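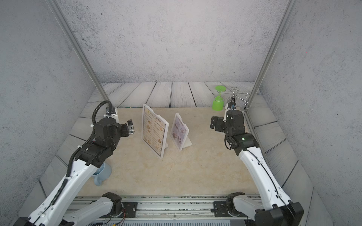 Marble pattern, weathered planks and speckled grey walls.

Cundero: names of surface finishes

README, version of Jan 1, 2018

Cundero is a small table of the words which shops use for the look of floors, worktops and wall panels. It was collected from printed catalogues in Prultdale and Gidurthorpe. The same pattern is often sold under different names, and a buyer who moves from one town to the other can be confused.

What is inside

The main file, finishes.csv, has 100 rows. Each row is one name as it was printed, with the shop's own spelling – also when the spelling is wrong. The columns are name, town, colour word, pattern word, page and note. An empty note means that I had nothing to add.
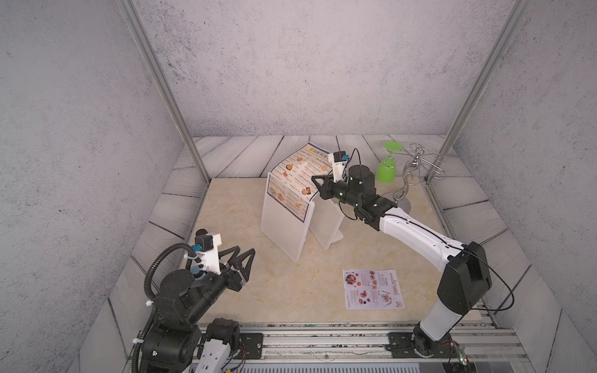 Colour words

There are 20 colour words in the list. "Beige", "cream" and "sand" are kept apart, even if I myself cannot always see the difference. "Gray" is changed to "grey" in the colour column only.

Known problems

Almost nine rows have no page, as the catalogue from the Vidal shop is not numbered. The pattern word "stone" is too wide: it covers marble with veins as well as concrete with small spots.

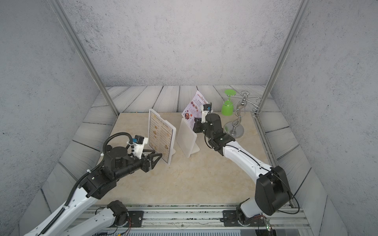
I wanted to divide it in two, but eight of the printed names do not say which one is meant, so for now it stays as it is. Please do not use the table for prices or for the real material of a product. A name with "oak" in it tells only about the look.

Licence

Free to copy and change. Please keep this file with the table.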